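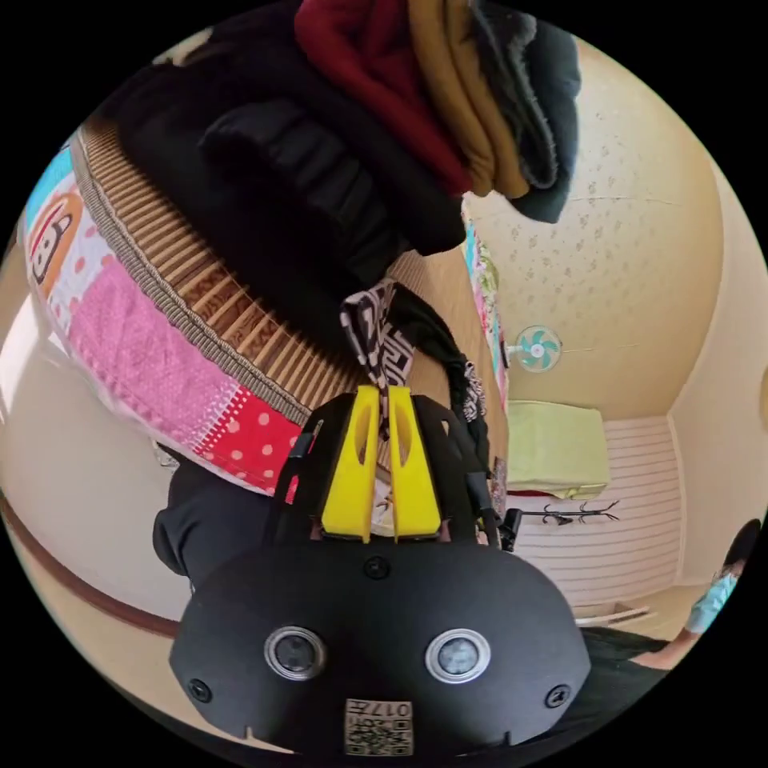 Black hand-held gripper with two yellow fingers.

Put the Grape on the Label

February 17, 2025

I grow grapes in a place where winter kills the famous ones. We have hard frosts well into spring, and every few years there is a January night that splits trunks. So I grow hybrids, like most of my neighbors. Marquette, Frontenac, La Crescent, a few rows of Brianna that I keep meaning to pull out. They live through the winter and they ripen, and in a decent year they make wine I am glad to pour for people.

You would have a hard time finding that out from the bottles sold in this valley. Walk into almost any tasting room between my place and Trollgate and look at the shelf. You will see wines named after dogs, barns, creeks, somebody's grandmother and the color of the sunset. Turn the bottle around and you may get a paragraph about family and soil. What you often won't get is the name of the grape.

I think that is a mistake, and I think it is costing us.

I understand how we got into the habit. When I planted my first block, 164 vines of Frontenac on a slope that had been in hay, the advice I got from every winery that might buy the fruit was the same. Customers don't know the hybrids, and what they don't know they won't buy. Give the wine a friendly name, make it a little sweet, and sell it to people on their way to the lake. That was sound business advice at the time. The vines were new to everyone, the winemaking was uneven, and a lot of those early reds tasted like cherry cough drops and battery acid. If I had made some of them, I wouldn't have wanted the grape blamed either.

That was a while ago. The wines are better now. Growers have learned to leave Marquette hanging longer, to open up the canopy earlier, and to stop cropping Frontenac as if it were a juice grape. Winemakers have learned how to handle the acid. Some of them blend for it, some of them make sparkling wine with it, and a few have figured out that a rosé from our fruit needs very little done to it at all. The labels haven't kept up.

A name does a simple job. If someone drinks a glass of something and likes it, the name tells them what to look for next time. A person who enjoys a Riesling from one winery will pick up a Riesling from another one. The second winery did nothing to earn that sale except grow the same grape and say so. That is how a region gets known for anything. When every bottle has a made-up name, each winery has to start over with each customer. Someone can love a white wine at Skoninow, drive ten minutes, and stand in front of three bottles made from the very same grape without any way of knowing it.

I have watched this happen. Last August I helped pour at a tent event where several wineries shared a long table. A couple came down the line and told me they had found their favorite wine of the day at the other end. They described it pretty well: apricot, something like honey, sharp at the finish. I told them it sounded like La Crescent, and that I had some of the same grape right in front of me. They had been drinking La Crescent for years under a name with a loon in it. They bought from both tables. I don't claim that one couple proves anything, but I have had some version of that talk many times, and I have yet to have one where learning the grape made a person put the bottle down.

The usual answer is that hybrid is a bad word. People in the trade look down on hybrids, and it's better not to bring it up. There is some truth in this. I have had a restaurant buyer taste a red, say kind things about it, ask what it was, and lose interest while I was still talking. That stings. But the buyer was never going to be fooled for long. Sooner or later a person who buys wine for a living asks what is in the glass, and if we look embarrassed when we answer, we have told them what to think about it.

Keeping quiet also lets the old reputation stand. Anyone who had a rough Frontenac in a plastic cup long ago still has that as their only Frontenac. They have very likely had good ones since and didn't know it. The bad wines got to keep the name and the good wines went out under something else. I can't think of a worse way to run it.

The second answer I hear is that the names themselves are no good. Too many of them, too close together, too much like French towns. I'll grant part of that. Frontenac, Frontenac Gris and Frontenac Blanc on one shelf do make people squint. But nobody was born knowing how to say Gewürztraminer, and stores sell plenty of it. People learn words when there is something in it for them. A short line on the back label about how the wine tastes and what it goes with will carry a strange name a long way.

The third answer is the honest one, and I have more sympathy for it. Some wineries don't name the grape so that they can change it. A bad frost takes out half the crop and the blend has to shift. With a name like Porch Light Red, you can use whatever came in. With Marquette on the front, you have to have enough Marquette. In my state, like most others, a wine labeled with one grape has to be mostly that grape, and that rule doesn't bend for weather.

Fine. Then keep Porch Light Red and put the blend on the back. It is one line of type. Yes, if you list the grapes you have to list the percentages as well, and yes, that means the label may need to change from year to year. Wineries change labels all the time. They change them for a new logo. A printer who can run a short batch of labels for a club release can run them for a new vintage.

There is another reason for some of the vagueness, and I'd like to be fair about it while still saying it. Not all of the wine sold here was grown here. I know of tasting rooms that look out over 2 acres of vines and sell 1000 cases a year, and anyone who has picked grapes can do that arithmetic. Buying fruit or juice from somewhere else is legal and common, and after a bad winter it keeps people in business. I have no quarrel with it. I do have a quarrel with letting the view out the window do the talking. A customer looking at those vines with a glass in hand thinks they are drinking those vines. If the label names the grape and the place it came from, there is nothing to misunderstand. If it names neither, the winery is getting the benefit of a story it never quite told.

Growers pay for that. I sell most of my crop, and for years the price I got was set by how easily I could be replaced. When the grape isn't on the bottle, my fruit is an ingredient, like sugar. It could be mine, it could be from 130 miles south, it could come up in a tank. The season that changed was the season Dedov decided to bottle my Marquette by itself and say what it was. It sold at a higher price than their house red. The next year they asked me to drop fruit and hold the pick until the seeds were brown, and they paid me for doing it. I had wanted to farm that block that way for a long time and couldn't afford to. You can't ask someone to pay more for better grapes when the grapes are a secret.

I've also changed my mind on one point. I used to think we needed one regional grape, the way other places have theirs, and that everyone should get behind Marquette and pull in the same direction. I don't believe that anymore. It's too soon. The breeders keep turning out new vines, and some of the ones being planted now, such as Itasca, have lower acid and give the winemaker a much easier time. Tsuji, over on the gravel ground east of the highway, has put in more Itasca than I would have dared, and the young wine I tasted from it was clean and quiet and would go with any fish you like. Ten years from now that may be the grape people drive here for. We'll only find out if drinkers can tell one from another, and they need the names to do it.

What I would like to see is modest. Put the grape on the front if the wine is made from one grape. Put the blend on the back if it isn't. Say where the fruit was grown. Train whoever is pouring to say the name out loud — early, before the talk about the barn — and to say it the same way they would say Merlot. Skip the apology. I have heard people behind the counter call Frontenac "a grape we have to grow up here," and I have said it myself, and it's a poor way to sell something you spent all year on.

Keep the dog on the label if people like the dog. There is room for both.

I'll be out pruning for the next several weeks, snow permitting. The Brianna gets one more season. If I bottle it this year, it will say Brianna.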